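Sorting and Storing Small Things
Notes for the second session, home organising short course, Dravell Community Learning 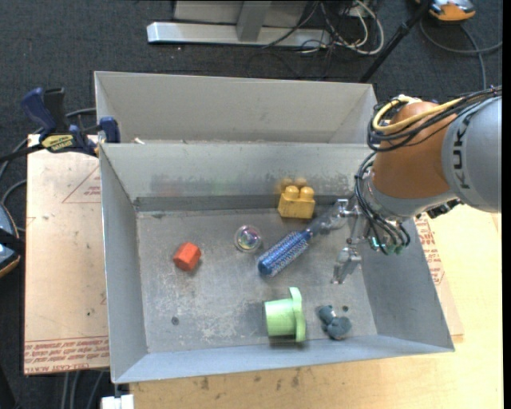
Right, so last session we did big things (beds, shelving, the hall cupboard) and I promised we'd get on to the stuff that really makes people cross, meaning the bits. Every house has a bin of bits. Yours might be a drawer, or an ice cream tub, or the basket at the bottom of the stairs that everyone walks past. Mine was a metal bin in the spare room and I let it go for the better part of a year before I did anything about it, so please don't think I'm standing up the front here with a perfect house.

If you missed the first session, the handout is still on the table by the door. You don't need it to follow this one, but the floor plan exercise is worth doing in your own time.

What I mean by a mixed bin

A mixed bin is any container where the things inside have nothing to do with each other except that they're small enough to fit. A hairbrush next to a toy block is the classic. The hairbrush belongs in the bathroom, the block belongs with the other blocks, and they've ended up as neighbours. Add a ball and a couple of plastic pieces you can't put a name to and you've got yourself a mixed bin.

It doesn't have to be full, either. People come to this class thinking they've only got a problem once the lid won't shut. But half a dozen odd things sliding about on the bottom of a big container will annoy you every bit as much, and they take up a whole container while they're at it!

The five piles

You'll have seen other systems with three piles, or four. I use five and I'll go to the wall for the fifth one.

Pile 1: belongs in another room
Pile 2: belongs with a set
Pile 3: rubbish and recycling
Pile 4: give away
Pile 5: no idea

Pile 1 is the easy one and you should do it first, all of it, before you think about anything else. Hairbrushes, scissors, tape, chargers. Don't walk them to their rooms one at a time or you'll be in the kitchen putting the kettle on within five minutes (I speak from experience). Put them in a bag or a washing basket and do one lap of the house at the end.

Pile 2 is building blocks, puzzle pieces, playing cards, tea set bits, anything with brothers and sisters somewhere. A single yellow block is no use to anyone on its own, but back in the tub with the rest it's a perfectly good block. If you can't find the set, give it until next February and then let it go. I write the month on a bit of masking tape and stick it on the bag.

Pile 3 you know how to do. Check with your council about hard plastics, because ours changed the rules and I was getting it wrong for ages.

Pile 4 needs a box by the front door, and the box needs to leave the house when it's full. If it's still there when you've started a second one, we'll be having words.

Pile 5 is for the mystery pieces. The ribbed plastic thing with a flange on one end. The lumpy thing that may have come off a toy. I used to throw these out on the spot and then, sure as anything, I'd find what it came off a fortnight later. So now they go in a jar with a screw lid, one jar only, and when the jar's full I tip it out and have another look. Most of it goes then.

Sorting by feel or by look?

We had a good argument about this with last term's group and I've changed my mind a bit, so I'm putting it in the notes.

I used to say sort by use. Hair things with hair things, craft with craft, and never mind what anything looks like. I still think that's right for adults. But if you've got little kids who are going to help (and you want them to help, that's half the point), sorting by colour or shape gets them going much faster. Say "find me everything round" and a four-year-old is off like a rocket. Say "find me everything that lives in the bathroom" and you'll get a long conversation.

So my current advice is to let the kids do a first pass by shape or colour, and then you do a second pass by use once they've wandered off. It's double handling, I know. It still comes out quicker in my house.

One warning with shape: things that roll. A ball won't stay in a pile on a table, so give the round things a bowl or a tray with a lip before you start. Faceted blocks are much better behaved.

Choosing the container

People always want to start here and I always make them wait, so thank you for your patience! You can't pick the container until you know what's going in it. Once you do, a few things to think about.

Metal. I like metal for the garage and the laundry. It'll scuff and scratch with use, and some people can't stand that, though I don't mind it one bit. Have a look underneath for holes in the floor of it. A small hole is handy if you ever want to hose the thing out and a pain if you're storing beads. Metal is also noisy when kids tip things in, and if you're keeping it on a timber tabletop put a mat or an old towel under it.

Clear plastic. Best for anything you need to spot quickly. I use the Rovance ones with the clip sides, but any brand will do and the cheap ones from the market have held up fine.

Fabric. Lovely and quiet, goes in the wash, no good for anything heavy or pointy.

Cardboard. Don't laugh. A shoebox is the best drawer divider going, and you can cut it down with kitchen scissors.

Whatever you pick, think about a divider. One big open space turns into a mixed bin all over again, I guarantee it. Even a single bar across the middle gives you a front and a back, and then you can have a rule. Mine is that the front is for things we use and the back stays empty until I need it for sorting. The family mostly go along with this.

Depth matters more than width. If you can't see the bottom, you'll never know what's down there. For kids' toys I wouldn't go deeper than 22 cm, and for adult odds and ends I'd go shallower again.

Cleaning before you put things back

A quick word on this as it gets skipped. While the bin's empty, wipe it out. Warm water and a drop of dish soap, dry it properly, and get into the seams with an old toothbrush if there's fluff in there.

Hairbrushes need their own go. Pull the hair out with a comb, swish the bristles in soapy water, and lie the brush bristle-side down on a towel overnight. If it's a round brush, just turn it over in the morning. Wooden handles shouldn't be left to soak.

Hard plastic blocks can go in a mesh bag in the sink. Please don't put them through a hot dishwasher cycle, I've lost a few that way and they came out looking very sorry for themselves.

In-class exercise

Each table gets a tub of mixed items and 30 minutes. Work in pairs or threes.

Start by tipping everything out onto the mat. Do the five piles, with Pile 1 first. When you get stuck on an item, say out loud which room you'd go looking for it in, and that's your answer. Write down anything that ends up in Pile 5, as we'll compare lists after the break and somebody nearly always recognises somebody else's mystery piece.

Then pick a container from the side bench for each pile that's staying in the house. The side bench has metal, clear plastic and fabric ones, plus a stack of shoeboxes. Label it with masking tape and a marker, in words a visitor would understand. "Misc" is banned.

To do at home before 11/03/2023

Find one mixed bin. Only one, and a small one if you can. Do the five piles on it and bring your Pile 5 along in a jar or a zip bag. If you'd like to bring a before and after on your phone, even better, I love seeing them.

Next session is paper, so start saving your envelopes. You'll need a folder, a pen and the colour stickers from your course pack. The room costs for the term are covered in your enrolment and there's tea and coffee out the back, with a gold coin for the biscuits.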